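집에서 하는 봉합 연습, 작업대 준비부터 정리까지

부엌 식탁이나 작은 책상에서 봉합 연습을 하는 분들을 위한 요령을 모았습니다. 저는 Tirnau 연습실에 다니면서 이 방법들을 배웠고, 집에서는 조금 바꾸어서 씁니다. 한국어는 제 모국어가 아니어서 표현이 딱딱한 곳이 있을 수 있습니다.

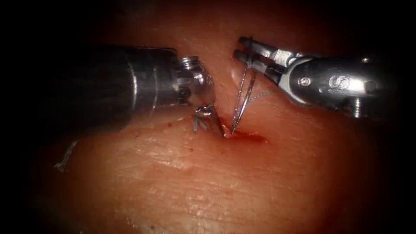 첫 땀은 절개선의 끝에서

길이가 짧은 절개선이라도 저는 한쪽 끝에서 시작합니다. 위의 사진에서도 묶은 땀은 절개선의 왼쪽 끝에 있고, 짧은 실 끝이 몇 가닥 서 있습니다. 처음 연습할 때 저는 가운데부터 꿰맸는데, 양쪽 끝이 서로 맞지 않아서 한쪽에 살이 접힌 주름이 생겼습니다. 가운데부터 시작하는 방법도 있습니다만, 그것은 간격을 눈으로 나눌 수 있게 된 다음에 해 보시기 바랍니다.

첫 땀이 비뚤어졌으면 풀어서 다시 하십시오. 둘째 땀으로 고치려고 하면 셋째 땀까지 비뚤어집니다.

연습 재료 고르기

정육점에서 파는 껍질 있는 돼지고기가 구하기 쉽습니다. 껍질은 단단해서 바늘이 들어가는 느낌이 분명합니다. 닭 다리는 껍질이 얇고 잘 미끄러지니까 두 번째 재료로 좋습니다. 실리콘 판은 냄새가 없고 오래 쓸 수 있지만, 실을 세게 당겨도 잘 찢어지지 않습니다. 그래서 실리콘만 쓰면 손의 힘이 점점 세집니다. 저는 평소에는 실리콘 판을 쓰고, 가끔 고기로 바꾸어서 힘을 다시 확인합니다.

고기는 작게 잘라서 사는 것이 편합니다. 저는 700그램을 사서 똑같은 크기로 나누고, 하나씩 싸서 얼립니다. 연습 전날 밤에 한 덩어리를 냉장실로 옮겨 둡니다. 속이 아직 얼어 있는 고기에 바늘을 넣으면 바늘 끝이 휘어집니다. 저는 바늘을 이렇게 여러 개 버렸습니다.

바나나나 오렌지 껍질로도 할 수 있습니다. 바나나는 실을 조금만 세게 당겨도 찢어지므로, 살살 당기는 연습에 아주 좋은 선생님입니다!

고기가 움직이지 않게 하기

미끄러운 고기를 접시 위에 그냥 놓으면 바늘을 밀 때마다 같이 따라옵니다. 젖은 행주를 접어서 도마 밑에 깔고, 고기 밑에는 키친타월을 두 겹 깝니다. 그 다음에 고기의 모서리를 핀으로 고정합니다. 저는 Lacerda 코르크 쟁반을 쓰고 있습니다. 테두리가 낮아서 손목을 걸칠 수 있는 것이 마음에 듭니다. 코르크 위에는 랩을 씌우십시오. 코르크에 고기의 물이 들어가면 냄새가 빠지지 않습니다.

표면이 너무 젖어 있으면 키친타월로 한 번 눌러 줍니다. 문지르지 마십시오. 완전히 마르게 두는 것도 좋지 않습니다. 마른 고기는 가장자리가 말려 올라가서 두 면을 맞추기 어렵습니다.

불빛

천장의 등만 켜면 손의 그림자가 바로 절개선 위에 떨어집니다. 목이 긴 스탠드를 하나 준비해서, 오른손잡이는 왼쪽 앞에 놓습니다. 젖은 표면과 금속 도구는 빛을 강하게 반사합니다. 눈이 부시면 스탠드를 조금 낮추고 옆에서 비추어 보십시오. 주위를 어둡게 하고 좁은 곳만 밝히면 집중은 잘 되지만 눈이 빨리 피곤해집니다. 저녁에는 방의 등도 같이 켜 두는 편이 낫습니다.

실을 자르고 보관하기

긴 실은 꼭 엉킵니다. 단속 봉합을 연습할 때는 필요한 만큼만 꺼내고, 나머지는 카드에 감아 둡니다. 카드는 두꺼운 종이로 만들면 됩니다. 양쪽에 작은 홈을 내고 실 끝을 끼웁니다. 저는 Hullora 연습용 실 중에서 334번을 주로 삽니다. 색이 진해서 고기 위에서 잘 보입니다. 밝은 색의 실을 쓰는 분은 쟁반 옆에 검은 종이를 한 장 두고, 매듭 연습을 먼저 그 위에서 해 보십시오.

감긴 모양이 실에 남아 있으면 두 손으로 잡고 부드럽게 한 번 당겨서 펴 줍니다. 손톱으로 훑으면 실 표면이 상합니다.

바늘을 잡는 자리

바늘의 끝도 아니고 실이 붙은 뒤쪽도 아닌 곳, 뒤에서 삼분의 일쯤 되는 곳을 집습니다. 너무 뒤를 집으면 바늘이 돌아가고, 앞을 집으면 살에 들어갈 길이가 모자랍니다. 바늘은 표면에 똑바로 세워서 넣고, 그 다음에 바늘의 둥근 모양을 따라서 손목을 돌립니다. 앞으로 밀기만 하면 구멍이 커집니다.

반대쪽으로 나온 바늘은 끝을 피해서 집으십시오. 끝을 집는 버릇이 있으면 바늘이 금방 무디어집니다. 바늘이 안 들어간다고 느낄 때는 먼저 끝을 빛에 비추어 보는 것이 좋습니다.

매듭을 내려놓기

매듭은 표면까지 내려와야 합니다. 그러나 살을 조르면 안 됩니다. 두 가장자리가 서로 닿으면 거기서 멈춥니다. 절개선이 위로 볼록하게 솟아오르거나 실 밑의 살이 하얗게 눌리면 저는 너무 세게 당긴 것으로 봅니다.

두 번째 고리는 첫 번째와 반대 방향으로 감습니다. 같은 방향으로 감으면 매듭이 미끄러집니다. 저는 이것을 자주 잊어버려서, 연습을 시작할 때 굵은 운동화 끈으로 몇 번 묶어 봅니다. 굵은 끈에서는 방향이 틀린 것이 바로 보입니다.

실 끝은 너무 짧게 자르지 마십시오. 바짝 자르면 매듭이 풀릴 수 있고, 나중에 실을 빼는 연습을 할 때 잡을 곳이 없습니다. 반대로 길게 남기면 옆의 땀에 끼어서 다음 매듭이 지저분해집니다.

땀의 간격

눈이 익숙하지 않은 동안에는 수성 펜으로 점을 찍어 두면 좋습니다. 젖은 고기에는 펜이 잘 안 묻으므로 물기를 먼저 닦습니다. 7센티미터의 절개선을 그어서 끝까지 꿰매면 한 번의 연습으로 알맞습니다. 더 길면 뒤로 갈수록 간격이 넓어지는데, 이것은 마음이 급해진 탓입니다. 힘이 들면 중간에 손을 내려놓고 어깨를 돌리십시오.

절개선 양쪽에서 바늘이 들어가는 거리도 같아야 합니다. 한쪽은 가깝고 한쪽은 멀면 표면에 계단이 생깁니다. 손가락 끝으로 살짝 만져 보면 눈보다 더 잘 알 수 있습니다.

바늘 버리기

연습 중에 쓰지 않는 바늘은 자석 접시 위에만 둡니다. 식탁보나 행주 위에는 두지 않습니다. 버릴 바늘은 뚜껑이 단단히 닫히는 플라스틱 통에 모읍니다. 저는 세제가 들어 있던 통을 씻어서 쓰고, 겉에 "바늘"이라고 크게 썼습니다. 버리는 방법은 사는 지역마다 다를 수 있으니 구청이나 약국에 물어보십시오.

시작할 때 꺼낸 바늘이 끝날 때도 모두 있는지 꼭 확인합니다. 하나가 안 보이면 고기를 치우기 전에 찾습니다. 냉장고용 자석을 비닐에 싸서 식탁 위와 바닥을 천천히 지나가면 잘 붙습니다.

뒷정리

바늘을 넣었던 고기는 먹지 않습니다. 개나 고양이에게도 주지 마십시오. 실 조각이 속에 남아 있을 수 있습니다. 비닐에 두 번 싸서 버리고, 여름에는 버리는 날까지 냉동실에 둡니다. 봉지에 "연습용"이라고 써 놓지 않으면 식구가 국을 끓일지도 모릅니다.

도구는 찬물로 먼저 헹굽니다. 뜨거운 물을 처음부터 쓰면 고기의 단백질이 굳어서 톱니 사이에 붙습니다. 그 후에 따뜻한 물과 주방 세제로 씻고, 못 쓰는 칫솔로 관절과 집는 부분을 닦습니다. 마른 천으로 닦은 다음 벌린 채로 말립니다. 닫아 두면 안쪽에 녹이 생깁니다. 관절이 뻑뻑해지면 Kakow에서 파는 도구용 기름을 한 방울만 바르고, 여러 번 열었다가 닫은 뒤에 남은 기름을 닦아 냅니다.

도마와 쟁반은 음식용과 따로 씁니다. 식탁은 세제로 닦고 소독제를 뿌린 뒤에 마를 때까지 그릇을 올리지 않습니다. 손은 장갑을 꼈더라도 비누로 씻습니다.

연습용 고기와 연습용 도구는 어디까지나 연습에만 씁니다. 사람의 상처는 아무리 작아도 집에서 꿰매지 말고 병원에 가십시오.

다음에는 실리콘 판을 오래 쓰는 방법과, 찢어진 판을 뒤집어서 다시 쓰는 방법을 쓰려고 합니다.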